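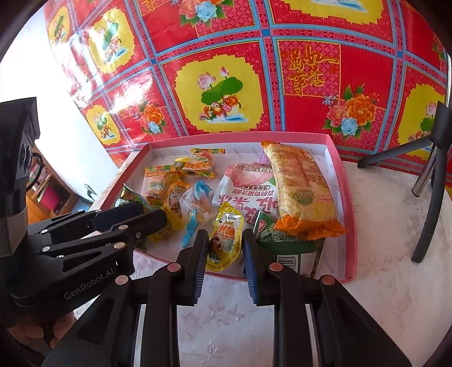
Snack sorting at the Sutora open day. The yellow packet was my nemesis.

I went to my first robot open day last month and I'm still talking about it at dinner, so I figured I'd better put it all down before my family bans the subject!

Sutora is small. I had pictured a big shiny hall with arms behind glass (I've watched too many factory videos), and what I got was a row of tables and a lot of hand-held grippers. You squeeze, the two jaws close, and the thing records how you did it. Later the recordings go into teaching an actual robot arm to do the same job. They call one finished task a "run," and the board by the door had the total for January so far: 959. By the time I left it said 1534, and yes, a few of those are mine.

My favorite table was the snacks. I thought they'd have us stacking blocks, but no, it was a tray full of packets, bread, little twisted wrappers, all piled on top of each other. And it is HARD. The big puffy bread was easy enough, you just go in gently. The small slick packets are another story. The yellow one with the pointy top slid away from me over and over, and when I squeezed harder it shot sideways. A kid next to me got hers on the first try, of course.

What helped was slowing way down and coming in with the jaws wide open, then letting the ribbed pads do the gripping. I'd been pinching with just the tips like I was using tweezers. Once I stopped doing that I got on a bit of a roll and had to be asked to give somebody else a turn, oops.

The other talk I liked was about the Vakby, their older gripper. It needed 388 runs before the arm could pick up a single soft bag without crushing it, and the one they're working on now, Bowen, is supposed to cope with mixed trays. They want 2000 runs for that before they even start testing. I asked if mine would count, given how many times I fumbled, and was told the fumbles get kept too, in a separate pile. I kind of love that.

Things I'd do differently: get there earlier, eat first (you try staring at snacks for two hours), and skip the parking lot on Sirnel Street and walk from the bus instead. They're planning another one in the spring with a laundry table, and I've already put my name down for folding socks.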